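«El fregadero es donde se decide si una cocina funciona»

Quedo con Hiếu Cù a media mañana, en noviembre, con un frío que invita a quedarse pegada al horno. Me abre con un trapo al hombro y ya está hablando antes de que me quite el abrigo. Que si quiero café, que si me importa que siga recogiendo mientras charlamos, que en su casa las entrevistas se hacen de pie. ¡Por mí, perfecto! Llevo meses queriendo escribir sobre gente que ordena cocinas ajenas y la mitad de las conversaciones de este blog han salido alrededor de una encimera.

Hiếu lleva 19 años con esto. Empezó fregando en el restaurante de sus tíos, el Văn, y de ahí pasó a diseñar zonas de lavado para cocinas pequeñas. Después llegó Grevura, el estudio que montó con su socio, Sushil Pandey, y desde entonces se dedican a cocinas de casa. «En el Văn aprendí que el que friega manda», me cuenta. «Si la pila se atasca de platos, se para todo. En una casa pasa lo mismo, solo que te enteras más tarde, cuando vas a hacer la cena y no tienes dónde poner el colador.»

Le pregunto por el doble seno, que es el tema que más correos me trae (sois muchísimos los que me escribís con la duda). Se ríe. «Sushil y yo discutimos por esto cada semana. Él es de una sola pila grande, para meter la bandeja del horno entera. Yo, de dos senos hasta el final. En uno lavas y en el otro escurres, y así el agua se queda donde tiene que quedarse.»

Lo del agua le preocupa mucho, y más con mármol en la isla. Cuando habla del mármol baja la voz, como si la piedra pudiera ofenderse. «Es preciosa y es una pesada. Le cae limón y se acuerda toda la vida. Yo no se lo quito de la cabeza a nadie que lo quiera, porque el que quiere mármol quiere mármol, pero entonces el escurridor va dentro del hueco de la pila. Nada de bandejas de plástico encima de la piedra con un charquito debajo.»

Y aquí es donde entra su objeto favorito, el escurridor enrollable de varillas de acero. Lo defiende con una pasión que yo reservo para el pan. Se apoya en los bordes de un seno, aguanta los platos y las tazas y luego se enrolla y al cajón.

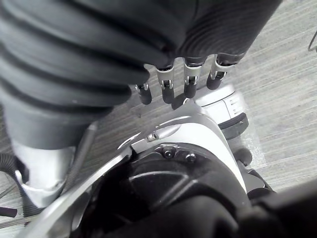
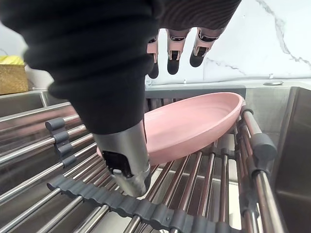
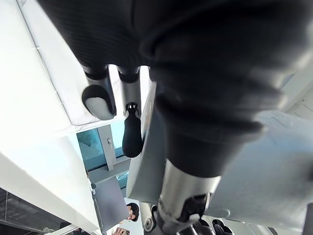
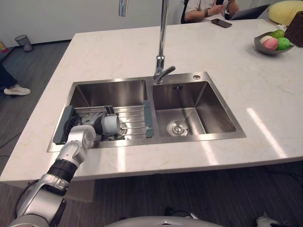

Lo que se seca y lo que se guarda

«El error de siempre es usar el escurridor de armario», sigue Hiếu. «La gente deja ahí el plato del desayuno, come, pone encima el de la comida y por la noche tiene una escultura.» Me doy por aludida, claro. En mi casa hay un cazo que no ha visto el interior de un mueble desde el verano.

Su norma es vaciarlo 2 veces al día, después de comer y antes de acostarse. Le digo que me parece muchísimo y me mira con lástima. «Son las 7 de la tarde, estás esperando a que hierva el agua de la pasta. ¿Qué haces? ¿Mirar el agua? Pues guardas los platos.» Tiene también una manía con los platos ovalados: los adora para servir, pero le ponen nervioso al escurrir porque resbalan. Los coloca inclinados contra algo que los sujete y deja las tazas aparte, boca abajo, para que no se toquen.

Del grifo hablamos un buen rato. Él lo quiere alto y con el caño extraíble, sobre todo en un fregadero doble, para llegar a las esquinas de los dos senos sin hacer malabares. «Y la palanca a un lado, que la puedas mover con la muñeca cuando tienes las manos llenas de masa.» El acero lo prefiere cepillado, por los arañazos, y no gasta nada especial en limpiarlo: jabón, esponja blanda y secar con un paño. El paño bueno, el de algodón grueso, lo compran en Rimine, una tienda de barrio que según él tiene los mejores trapos de la ciudad y el peor horario.

En algún momento aparece Sushil por la puerta con una caja de tiradores para una reforma que tienen a medias en la calle Brestberg, oye la palabra «doble» y se mete en la conversación sin saludar siquiera. «¿Ya te ha contado lo de los dos senos? Pregúntale dónde lava la paellera.» Hiếu finge no oírle. Yo insisto, porque para eso he venido, y al final confiesa que la lava en la bañera.

«Pero una vez al mes», protesta. «El resto de los días tengo razón yo.»

Antes de irme le pido un consejo para quien no vaya a hacer obra ni tenga isla ni mármol ni nada que se le parezca. Se lo piensa mientras dobla el trapo en cuatro. «Que saquen todo lo que hay alrededor del fregadero y lo dejen en la mesa una noche. El estropajo viejo, los botes, la plantita. Y que al día siguiente devuelvan solo lo que han echado de menos.»

Lo hice al llegar a casa. El cazo sigue en la mesa.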